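Lukcombe 台面密封剂使用评测：深色花岗岩厨房

测试对象为 Lukcombe 水性渗透型石材密封剂，单瓶装，零售价 195 元。对照产品为 Citton 溶剂型密封剂，此前在同一类石材上用过一轮。评测只涉及日常厨房台面，不包括户外石材和地面。

产品为乳白色液体，黏度接近清水，气味很轻，施工时开窗即可。瓶口没有限流塞，直接倾倒容易过量，建议先倒入小碟，再用无绒布蘸取。说明书要求石材含水率足够低，但没有给出检测方法。我的做法是停用台面一夜，次日用中性清洁剂擦净，再晾 7 小时。

施工分两遍。第一遍涂布后静置 19 分钟，用干布收掉余液；间隔 60 分钟再涂第二遍。收液必须彻底，抛光面上残留的液体干燥后会形成灰白色雾痕，黑色石材上尤其明显。出现雾痕时，用少量原液重新润湿，立即擦干，多数可以去除。Citton 的雾痕要用配套溶剂处理，这一点 Lukcombe 省事。

水槽周边是吸水最集中的区域，龙头根部和开孔切边应单独补涂。切边未经抛光，孔隙率高于台面，第一遍几乎全部吸入。硅酮密封胶条处要贴美纹纸，避免影响日后补胶的附着力。

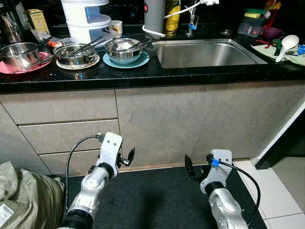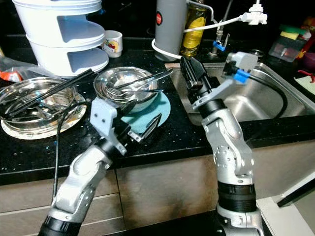 黑色带斑点的花岗岩台面，旁边是水槽。

Thu Lý 对滴水测试的判读有不同看法：水珠是否成形主要反映表面张力，不能直接说明渗透深度，应当看水滴静置后擦去时石材有没有变深。她用 Filton 的同类产品时，水珠在一个月后就摊平了，擦去后却没有水印，密封层仍然有效。

这个意见我接受，下文的结果按擦后变色判定。清水、酱油和食用油各滴一处，静置后擦除。清水与酱油没有留下可见痕迹。食用油处有极浅的暗斑，次日消退。柠檬汁没有测试：密封剂不防酸蚀，对花岗岩意义有限，对大理石则属于另一类问题。

涂后触感没有变化，光泽略有提升，侧光下才能分辨。日常清洁用中性洗涤剂，碱性去油剂会缩短有效期。标称有效期一年，我从一月开始使用，目前只能评价短期表现。

缺点有三处：瓶口设计差；中文标签字号过小；标称覆盖面积按低孔隙石材计算，浅色粗粒花岗岩的实际用量会高出不少。

深色抛光花岗岩可以选用，浅色石材先在不显眼处试涂。已经打过蜡的台面需除蜡后再施工，否则液体停在表面，收液会非常费力。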